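Aus dem Vereinsleben: Der Herbst auf der Streuobstwiese

Liebe Mitglieder, liebe Freundinnen und Freunde der Wiese am Drakulow, 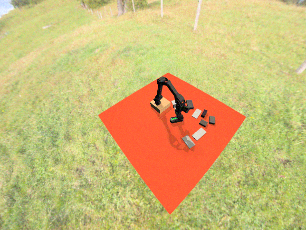

Wann kann man Äpfel zum Mosten bringen?
Ab Mitte September jeden Nachmittag ab 15 Uhr, und zwar an der Scheune Baranauskienė, wo die Presse auch in den vergangenen Jahren gestanden hat.

Es ist, man muss es einfach sagen, ein wunderbares Apfeljahr geworden! Nach dem späten Frost hatten wir uns ja schon auf leere Kisten eingestellt, und nun biegen sich die Äste am oberen Weg so sehr, dass Rimantas Sepp im August noch einmal losgezogen ist, um Stützen zu schneiden. 87 Bäume tragen, darunter auch die alten Boskoop hinter dem Bienenstand, die wir im Frühjahr beinahe aufgegeben hätten (wie gut, dass wir so langsam im Entscheiden sind).

Wer mosten lassen möchte, meldet sich bitte vorher bei Indrek Bite an, am liebsten telefonisch und abends. Die kleinste Menge für eigenen Saft sind 24 Kilo, alles darunter kommt in den gemeinsamen Bottich, und der schmeckt meistens sowieso am besten. Bitte nur gewaschenes Obst und keine fauligen Stellen. Flaschen sind vorhanden, wer noch saubere vom letzten Jahr im Keller hat, bringt sie gern zurück.

Uldis Priedītis bietet außerdem wieder seinen Schnittkurs für junge Bäume an, diesmal in zwei Gruppen, damit alle auch wirklich einmal die Säge in die Hand bekommen. Festes Schuhwerk ist am Hang sehr zu empfehlen, das Gras ist morgens oft noch nass. Und für den Zwetschgenkuchen zum Abschluss fehlen uns noch zwei Bleche und jemand mit einem großen Backofen. Bitte bei mir melden!

Herzlich grüßt
Leonidas Vrettos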